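Tratlow Garden Club – minutes, December meeting

Well, we got going at 7:10 and I'm on notes again, so forgive the spelling! There were 12 of us in the room, plus two more who came in during the seed talk. Last month's minutes were read and passed with one fix (the bean is Skimel, with a k).

Money first. We have $604 in the bank, and the plant sale share from Nullemden is still owed to us. I said I'd call them again.

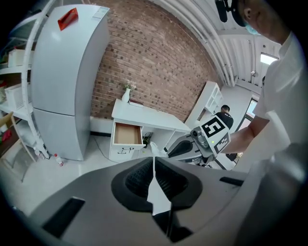
Then the long one – the seed order. Half the room wants Bravo tomatoes again and the other half wants anything else, so we went to a vote and Bravo won by 2. Eight packets, then, and I'll mail the form before the holidays.

The hose fix got pushed to next time. Cookie sign-up is on the back of the door. We wrapped up at 8:45.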